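Trostow produce co-op adds 56 growers, opens second hall

TROSTOW – The Jallura growers' co-op signed up 56 new farms this season and will open a second sales hall in July, manager Jyoti Pal told members at the annual meeting.

Membership now at 3035. Pal wants 4000 before the lease on the old hall runs out.

Dues stay flat. Delivery fees don't – members outside the county will pay $80 a month, up from nothing. That got some grumbling. "We drive the same roads as last year," said Alper Bozkurt, who grows squash and onions north of town. Motion to delay the fee failed on a show of hands.

New hall is on the old Brosent lot, next to the bus garage. Doors at 7 a.m., wholesale buyers first, everyone else at nine. Parking still beng worked out with the city. 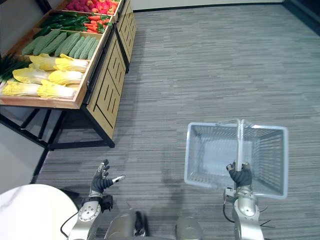

Chili peppers and carrots on a wood display stand.

Hacer Yaman was re-elected chair without a opponent. Stall applications are due at the co-op office by noon on the last day of the month, forms at the front desk.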